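Consumer Behavior, Unit 3: Does the Setting Sell?

Reading for this unit: the Skurncombe packet, pages 1 to 20. Skip the appendix, it repeats the main text.

Every few years somebody rediscovers "atmospherics," the idea that a store's lighting, music, smell and decor push people to spend more. You will hear it stated as fact in trade talks and in most of the textbooks on the shelf. I would like you to leave this unit less sure of it than you were when you came in.

Start with the claim itself. A shop repaints, brings in some greenery, turns the music down, and sales go up. Fine. What else changed that month? In the Messina case the refit was finished in May, right when the street outside got its summer foot traffic back. The report gives one sentence to that and four pages to the wall color.

Then look at who was asked. The Messina survey has 284 respondents, which sounds decent until you read how they were found: they were stopped at the register. People who walked in, disliked the place and left never got a form. You can't learn much about what drives shoppers away by talking only to the ones who paid.

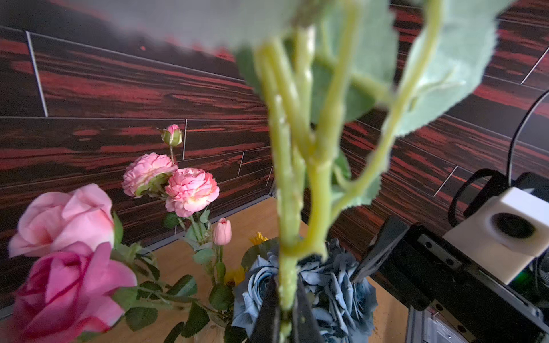
Corrado Greco
Lecturer, Consumer Behavior

Fake plants are a good test of how loose the theory is. One camp says shoppers respond to anything leafy, real or artificial. Another says artificial leaves read as cheap and drag down the whole room. Both camps cite the same Turnier study from 2000. I have read it three times and it supports neither, because it compared a room with plants to a room with no decor at all. A stack of books might have done just as well.

The Soner chain is the case people bring up against me, so let's be fair to it. Soner changed half its stores and left the other half alone, and the changed ones did better. That is a real comparison. But the managers picked which stores to change, and they picked the ones they liked - the report says so in a footnote. Find that footnote before class.

Some things I do accept. Loud music makes people leave sooner. Bad lighting makes it hard to read a price tag. Neither needs a theory with a Greek-sounding name.

For discussion:

What would Soner have had to do differently for you to believe the result?

Who paid for the Messina report, and where does it say so?

Pick a claim about store design from any trade magazine. Write one page on what evidence would prove it wrong. If you can't think of any, write about that.

Pages are due at the start of the next session, on paper. Late ones get read but not marked.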